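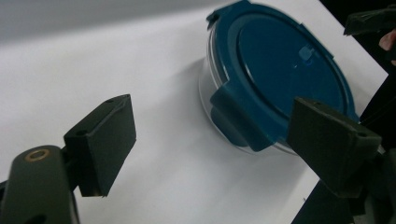 Green gripper fingers on either side of a lidded glass food container. Lids with locking clips are a line item of their own in the Zerdale plan.

The first number everyone asks for is the arm. Wrong number to start with.

Yupin Intarasuk runs purchasing at Zerdale, a meal-prep kitchen that sends its food out in returnable glass and wants a machine to sort and stack what comes back. She started last July with a quote for one arm and a budget that covered it, barely. Then came the fingers. Then the table, the spare pads, the training days, the electrician.

"The arm was the easy part to buy," she says. "Everything it touches cost us a meeting."

Glass is the trouble. Round glass especially. A pad that holds a square carton fine may slide on a curved wall, and the lid is a different material with a different grip. Clips stick out. Grab one by accident and you might pop the seal. So Zerdale held off on the arm and spent on trials first, using hand-held grippers: a person does the move, the tool records it, and you find out which jobs are worth automating before signing for anything big.

Cheap? Cheaper. The trial budget was $2,000 per station, for 2 stations, fingers and mounts included. Staff time on top, and that is where the first draft of the plan fell over. Intarasuk had put down 30 hours. They used 32 before anyone had touched the tall containers.

Three suppliers made the short list. Lekell sells fingers and pads as separate parts, so a worn pad is a small order. Sultana bundles the lot with a service contract, nice on paper, harder to get out of. Feko came in lowest but wanted payment up front and could'nt give a date for spares. Intarasuk leaned Lekell, mostly over the pads. Pads wear. Any quote that leaves them out is not a finished quote.

Some other things she'd put in the budget from day one. Real containers, bought by the case, the same ones your customers use, chipped ones too. Lighting, becuase shiny lids and clear walls are rough on cameras. A plain work surface. Breakage. A second set of fingers, boxed, on the shelf, before the first set goes into use.

And a stop date. Zerdale's trial has one, with a yes or no due at the end of July. If the answer is no, the kitchen keeps the recordings and the tables and loses the rest. Finance signed off on that in one afternoon, after weeks of stalling over the original arm quote.

The arm itself is still on the spreadsheet. Row one, no price in it yet. Intarasuk wants the quotes reissued with the fingers, pads and install on the same page, same currency, shipping in. Lekell has sent theirs. The other two are due next week.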